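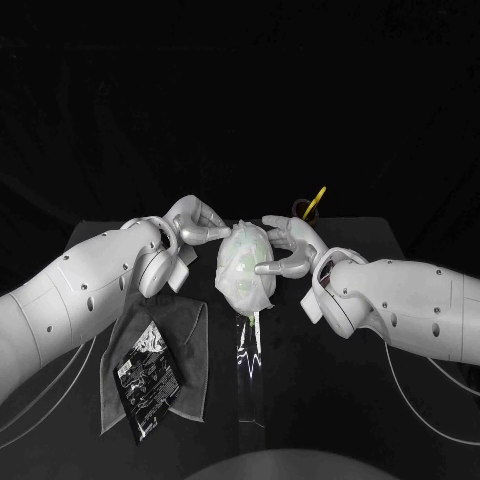
How long does a demonstration last?
Each session at the Loronmont open day runs for 20 minutes, including questions. Sessions start on the hour and the half hour. Visitors arriving after the start are held for the next one.

Do I need to book?
Booking is required for the bench sessions. The talks and the workshop tour are open to anyone with a day pass. The list closes at 200 names, and the cut-off for requests is 2025-12-27.

What work is shown?

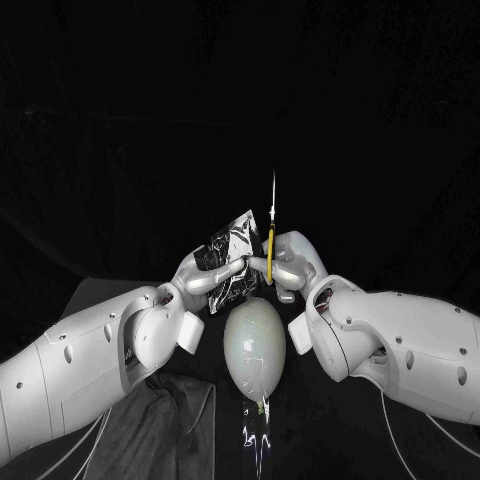

Two-handed handling of thin and flexible materials is the main subject this year. Rigid parts are well covered by the older Grandent cell, which will be running in the next bay. Soft items deform under the grip, so finger position has to be set for each one separately. The bench work includes an inflated balloon, crinkled reflective sheet and a slim pointed tool with a yellow handle, the last of these gripped upright in the fingers. Questions about grip settings are best kept for the end of the session.

Are the arms operated by a person or do they run on their own?
Both modes are used during the day. The presenter states the mode before each run -- please ask if you did not hear it.

How close can visitors stand?
The barrier is set 2 metres from the bench. It stays in place between runs, as the arms may remain powered.
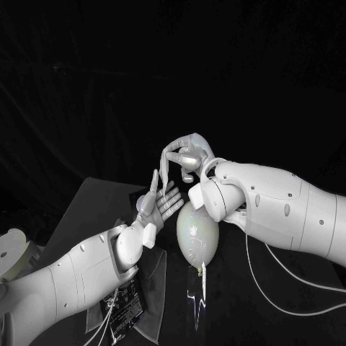 Wheelchair users and children are given the front row. Large bags must be left at the Rungrueang entrance.

Can I bring my own object to be tried?
Objects cannot be accepted on the day. Send size, weight and material to Rigoberto Gallegos by the end of February and it will be considered for the next event. Glass and liquids are excluded.

Is the control software available?
The sessions use Nullov, build 409. A copy of the settings sheet can be requested at the desk. The software itself is not handed out.

May I film?
Filming is allowed without flash or lamps. Tripods must stay behind the last row.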